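I went to the Vallcombe open day for the free coffee and the robot, in that order, and I came home with opinions.

If you haven't been, Vallcombe is the lab out past the Rindus turnoff, and once a year they let people like me wander in. I expected a real machine stacking real cups. What I got was a big screen, 10 folding chairs and a simulated robot in a simulated room, and for the first couple of minutes I was pretty annoyed. I'd driven 41 miles! I could have watched a video game at home with my nephew.

Then Hernán Valderrama, who was running the demo, let us sit there while the thing kept missing. Over and over. The arm would close on air, he'd reset the room, and off it went again. He told us it had been through 1000 tries before lunch, and he seemed perfectly cheerful about it. A lady in front of me asked if he ever got embarrassed. He said he'd be more embarrassed by a demo that never failed, and I've been chewing on that ever since.

Most robot demos I've seen are magic shows. One task, rehearsed to death, with music. You clap, you leave, and you have no idea whether the machine could do it again with the lights off or a chair moved over a foot. Henao did one of those at the county fair last July (very slick, great music) and I couldn't tell you one thing I learned from it.

So I've changed my mind about the screen. Show us the practice – the boring, clumsy part – and let us ask dumb questions while it happens. My own dumb question was why the picture was so tilted, and I got a good long answer about heads and cameras that I followed maybe half of.

I do have one gripe. The handout was 2 pages of alphabet soup, and the word "Wular" showed up all over it with no explanation. It's the name of their software, I found out in the parking lot. Put that on the first line next year, please. And more chairs.

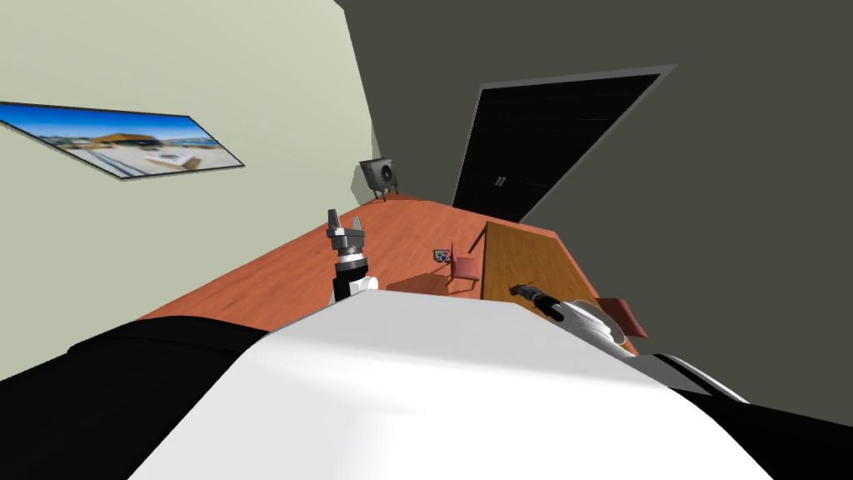
The simulated room at Vallcombe, seen from the robot's side, with both grippers in view.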